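January 16, 2022
Sorting cell, Ralar bench

Came in to find the note from Deming Lü on the keyboard: "left finger drags again, don't trust the zero." So that was the morning gone. Writing it all down while I still remember which screw was which, because the last time we did this (August?) the notes said "refit fingers, fine now" and I have been cursing whoever wrote that. It was me.

What was wrong

The gripper would open fully, then on closing the left finger got to the middle late and nudged the piece over before the right one touched it. With foam letters you barely notice until you try a thin one, and then it spins out sideways and you're chasing it across the table. Deming logged 20 picks last night on the Tolentino program and had three spin out, all on lowercase letters. The capitals mostly forgave it.

First guess was the carriage, because it always is my first guess. Took the fingers off, ran the carriage bare, open and close, open and close. Smooth as anything. So I put the carriage back in my good books and looked at the mounting screws. One on the left block turned with almost no effort. There's your drag – the block was rocking on its seat every time the finger loaded up.

Refit

Cleaned both seats with a dry cloth, no solvent (the Vemirura blocks don't like it, we learned that one already). Put the left block on first, then the right, all the screws finger tight, closed the gripper on the flat gauge so the pads squared themselves up against it, and only then tightened down. Alternate sides as you go. If you do one block all the way and then the other, you end up with one pad a hair forward and you won't see it until the camera tells you.

Marked each screw head with the yellow paint pen so next time we can see if one has walked. Please don't wipe the marks off, they aren't dirt!

Opening and zero

Re-ran the homing. Full open now reads 70 on the controller, and it came back to the same number every time I cycled it, so I saved that as the new open limit. The old saved value is in the Sodeseck folder if anybody wants to compare. I also bumped the closing force down one notch, as the pads were leaving dents in the softer letters and I'd like the set to last a while longer.

Then I parked the arm over the table at the pick height, fingers wide, and grabbed a still from the wrist camera to check how the pads sit relative to a letter. I like having the pink "a" down in the gap and the orange "E" farther out, since you get one target close in and one you have to travel to. The blues were in the blue plate already. One thing to watch at this height is the right pad, which overlaps the left rim of the blue plate in the view and hides part of the capital E in there, so don't use that pose for counting what's in the plate.

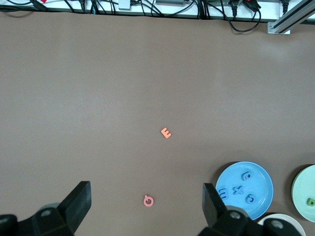 Test picks

Ran the short program after lunch, 10 picks, mixed capitals and lowercase, and nothing spun out. I stood there with my hand near the stop the whole time like a nervous parent. Both pads met the letters together as far as I could tell by eye, and the left side has lost that little click it had on closing. Deming wants a longer run before we call it fixed, which is fair, so the overnight is queued with 184 picks and a pause every time a plate gets swapped.

Still open

Cables at the back. That loop hanging down onto the far edge of the table needs a clip before the arm does any long reaches back there. I'll do it when I find the clips.

Spare screws for the blocks are down to one packet. Order more, same length – the longer ones bottom out before they clamp.

The homing script still prints the old open limit in its startup message even though it loads the new one. Harmless, but it scared me for a good minute. Deming, that one's yours if you get to it before I do.

Check the paint marks tomorrow before starting anything.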